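From: Indira Sastry
To: surveillance-methods list
Date: August 2026
Subject: Re: Denominators for the Farkerden antibody round

Harish Hegde wrote:

> I have been through the draft tables for Farkerden and I am not happy
> with the way the fatality ratio is presented. The numerator is deaths
> registered within 28 days of a positive swab. The denominator is
> estimated infections from the antibody survey. These come from
> different populations, as the survey left out care homes and the
> register did not. The ratio therefore looks worse than Dindement's,
> where both sources include care homes. Can we either drop the
> comparison or put both districts on the same footing?
>
> Also, is 2797 the number of samples taken or the number with a valid
> result? The draft uses it for both.

Harish,

Second point first. 2797 is the number of samples with a valid result. Samples that were haemolysed, unlabelled or short of volume had already been removed. Table 2 is right and the heading of Table 1 is wrong. I will correct the heading and add a row for samples received once the laboratory confirms its figure.

On the first point I agree that the two ratios should not sit side by side as they stand. I do not want to drop the comparison altogether, as the district offices will make it themselves from the separate reports and will do it without any adjustment. My preference is to remove care home deaths from the Farkerden numerator, using the place of residence field and not the place of death field. Place of death would miss residents who died in hospital, and in the December extract there were 13 of those. For Dindement the survey has a flag for residents of care homes, so they can be taken out of both halves of the ratio.

After that, both districts would be reporting a ratio for people living in private households. It is a narrower quantity than the one in the draft title, and the title would have to change. I would suggest "Infection fatality ratio, household population".

There is still the matter of age. Farkerden is younger than Dindement in every band above 60, and a crude ratio will go on showing that difference whatever we do about care homes. We should standardise both to the same reference population and print the crude figures in the annex. I would not go below ten-year bands. In the oldest band the number of positives is small enough that the interval will be wide, and I would sooner show a wide interval than merge the band with the one beneath it.

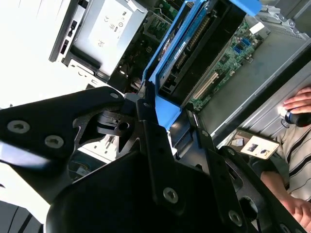

Test sensitivity is the part where I expect disagreement. The draft corrects for sensitivity with the maker's value, which was obtained from people sampled soon after a hospital stay. Our participants were mostly mild cases, and many were sampled up to 180 days after infection, by which time antibody levels may have dropped below the cut-off. Using the higher value gives too few infections and so too high a ratio. I have written the correction as a separate step in the script, so that it can be changed without touching the rest, much as the power supply in a desktop tower is a unit of its own inside the case, with its own label. The step takes sensitivity, specificity and their intervals as inputs and returns adjusted prevalence by band. Anyone who prefers the Pisharody decay curve to a single value can put that in its place, provided the output keeps the same columns.

Specificity matters less here than it did in the first round, as prevalence is higher, but it should still carry its own uncertainty. The draft treats it as fixed. We have results for 100 stored samples from before the outbreak, all tested on the same platform, and I propose we use those and accept the extra width.

One smaller thing. The Jurusine registrations were added to Farkerden when the boundary moved, but the population estimate was not updated. The effect is small in the younger bands and noticeable in the oldest. Please use the revised estimate in the shared folder, not the one attached to the original protocol.

Could you do the following before the tables go round again:

- rerun the Farkerden deaths by place of residence
- check that the Dindement care home flag is complete, and tell me how many records have it blank
- send me the reference population you would like for the age standardisation

I will redo the prevalence estimates with both sensitivity options and post the output to the list. If anyone else holds follow-up samples from mild cases tested on this platform, I would be glad of the results, even if the numbers are small.

Indira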